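Keep your traffic stop papers in one place

I got pulled over in April for a dead taillight and spent forever digging through napkins for my registration. Never again! I now use a flat zip pouch (mine's a Lameo, any will do) clipped to the sun visor, with the registration, insurance card and a pen inside.

Write your plate number and policy number on an index card too, and leave that one at home. If you get a ticket, take a picture of both sides before you even pull away, then put the due date on the fridge calendar. My friend Eldana Sisay tapes hers to the coffee maker, and I may steal that.

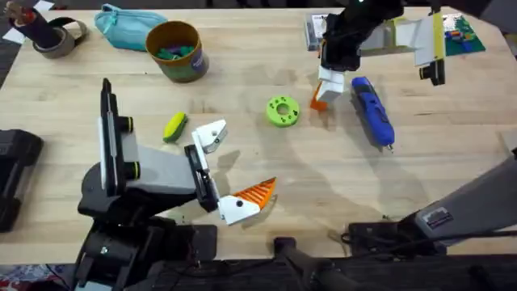 Swap the insurance card the day the new one comes in the mail, and shred the old one. I had 4 expired ones in there, all looking exactly alike.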